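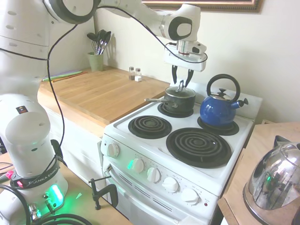
Ask a couple how they split the electric bill and most can answer in a few seconds. Ask who would know the login to the retirement account if one of them were in the hospital, and the answer takes longer.

Phyllis Treloar found this out at 67. Her husband had handled the investments for their whole marriage, and she had handled everything else: groceries, taxes, the car loans, the checks to the dentist. When he had a stroke last fall, she could say to the dollar what they spent on heating oil. She could not say which company held his old pension.

"I wasn't ignorant about money," she says. "I ran that house. I just had my half and he had his."

Her half turned out to be the easy one to hand over. Bills arrive whether or not anyone is paying attention to them. An account that has gone paperless does not send much of anything, and it took Treloar most of the winter to track down the last of her husband's, a small rollover from a job he left in his forties. The balance was $1,126.

Sunita Nakamura, a financial planner who works mainly with couples over 50, sees the same division in most first meetings. One spouse does the talking. The other brings a folder, or brings nothing, and looks at the planner when a question comes up about risk. She has started sending a short form to each person separately before they come in, asking them to write down what they think they own and what they owe.

The two forms rarely match. The gaps are often small, such as a forgotten store card or a savings bond from a grandparent. Sometimes they are large. One couple differed by $90,000 on the value of their own house, and neither had looked it up in years.

"People expect me to find a secret," Nakamura says. "Usually it's just two people who stopped comparing notes when the kids were born."

Younger couples have a different version of the problem. Many keep separate checking accounts and pay each other back through an app, which works well enough for rent and takeout. It works less well for long-term saving. Dariusz Adamczyk and Natalie Tunstall, both 34, had been living together for six years before they talked about retirement, and then only because Tunstall changed jobs and had to pick a contribution rate.

She had been putting in 3 percent, the default at her old company. He had been putting in 12. They had the same rent, the same vacations and close to the same pay, and each had assumed the other was doing what they were doing.

"I was a little embarrassed," Tunstall says. "Then I was annoyed that he'd never mentioned it."

Adamczyk says he never thought of it as news. His father had told him to save that much when he got his first job, so he set it up and forgot about it. They have since agreed to raise her rate by a point every October until the two are even. They have not merged their accounts and don't plan to.

Nakamura has no objection to that. She has clients who share every cent and clients who split the restaurant check, and she doesn't think either group is better prepared. What she asks for is a meeting, twice a year, 30 minutes long, with both people in the room and both able to open every account. She tells couples to switch seats each time, so that whoever usually drives the laptop has to sit and watch.

The first one tends to go badly. Passwords have expired, or the code gets texted to a phone that was traded in. She suggests doing nothing else that day except getting both people logged in, and leaving any decisions for the next round.

Beneficiary forms are the other thing she checks early. They generally override a will, and they are often filled out on someone's first day at work and never looked at again. Murray Ngata, 58, discovered in the spring that his life insurance still named his brother, who had been his closest relative when he was 25 and single. He has been married for 28 years. Changing it took one page and a stamp.

"My wife asked what else I had signed at 25," he says. "I'm still going through the file cabinet."

Treloar's husband is home now and doing better, though he tires easily and leaves the accounts to her. She keeps a list of them in a spiral notebook in the desk, with the phone number for each one and the name of the last person she spoke to. Their daughter has a copy. Treloar updates it when a statement comes in, and on the inside cover she has written down where to find the key to the safe deposit box.

We use cookies to improve your experience on this site. By continuing to browse, you agree to our cookie policy. Accept | Manage preferences

Related stories

When to Name a Contingent Beneficiary
How to Find a Pension From an Old Employer
Joint, Separate or Both: Four Couples on Their Checking Accounts
What Happens to a 401(k) When You Change Jobs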